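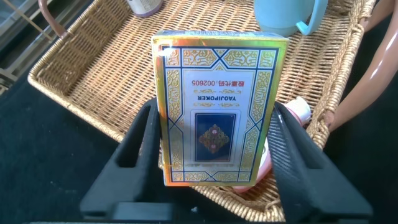

Gripper trials at Jusbridge: the playing cards win me over

3/19/19

I spent this morning at the Jusbridge workshop, where Jurgita Mockus and her team are trying out two sets of fingers on the same arm, and I came home far more excited about a pack of cards than a grown woman should be!

The job is easy to describe. The arm goes to a wicker tray, takes hold of one thing, lifts it and puts it down somewhere else. Jurgita likes the YAOJIPOKER box for this (the one with all the gold scrollwork) as it has flat sides and a shiny foil border, so it tests the fingers and the wrist camera in one go. In the hold I liked best, the box was upright between the two black fingers with its printing upside down, which bothered me and didn't bother the software one bit.

Each set of fingers gets 36 tries at every item. The older pair, made at Stevthorpe, dropped or missed the cards 14 times. The new pair has only done its first batch, so there's no fair score yet, but Mārtiņš Navickas, who wrote the grip routine, was grinning a lot. He showed me the slot cut into each finger and let me waggle a spare one – it's lighter than I'd guessed.

The camera is giving them more bother. Foil throws the light back at it, and at some angles the software sees an edge in the middle of the box and closes too early. Teresa Zieliński wants to turn the lamps down and start again. Mārtiņš would sooner fix it in the code and leave the lamps alone. They were still arguing about it (very politely) when I went to find a cup of tea.

Cards aren't the only thing on the list. Bottles come next, and Jurgita expects those to be the harder test, with round sides and caps that can catch on things. She has 134 runs booked before the arm goes over to Fonomstead in July, where Ojārs Venckus will repeat the lot with a different controller.

If you'd like to watch, the workshop is opening its doors for an afternoon before the move. There are 44 places and Agnese Eglītis is taking names at the front desk. I've already put mine down again.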